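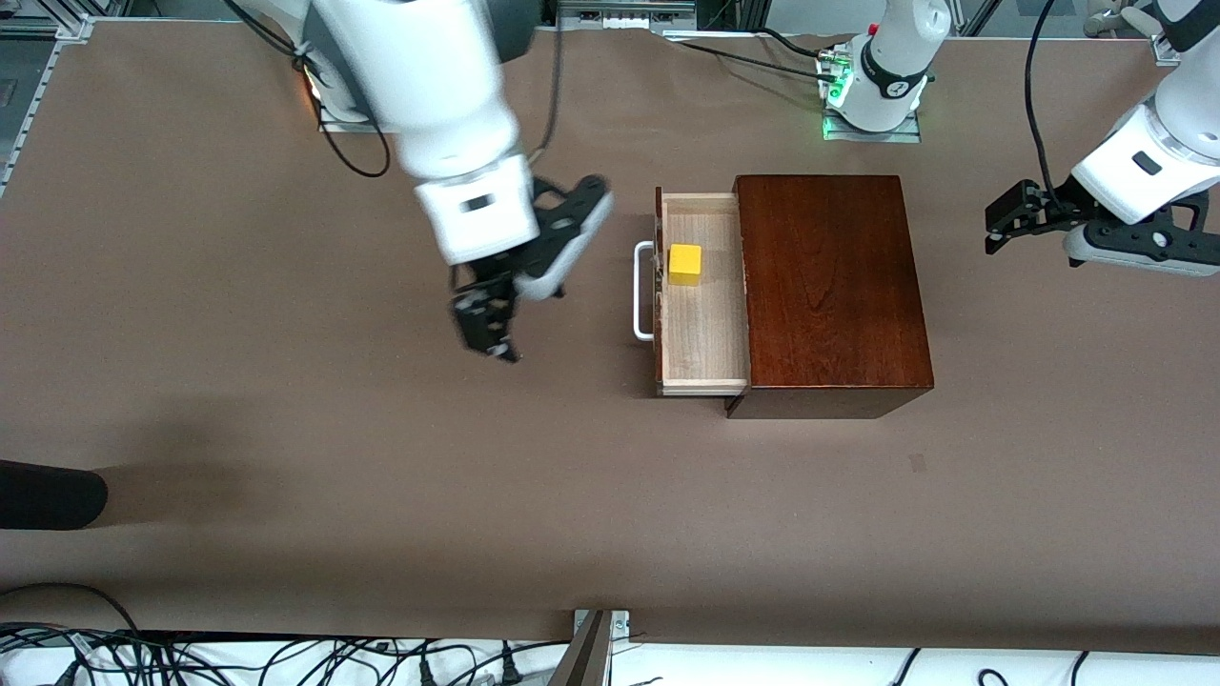
Page last changed: March, Ľudovít Lukáč
Filed under: Family & Online Life

Figure 1. Open drawer with a small yellow cube.

4.2 Are the posts true?

We read 366 posts about grandparents who babysit, all from the Truriteck board. Vaněk treats such posts as plain reports. I doubt it. In 34 of them the same quarrel over a gift comes up in almost the same words — copying seems likelier than chance.

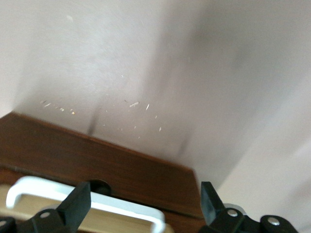

Sudia's reply, that families simply quarrel alike, was never tested. Five posters answered our follow-up letter, and two of those gave a different story.

Contact | © Rusel | Back to top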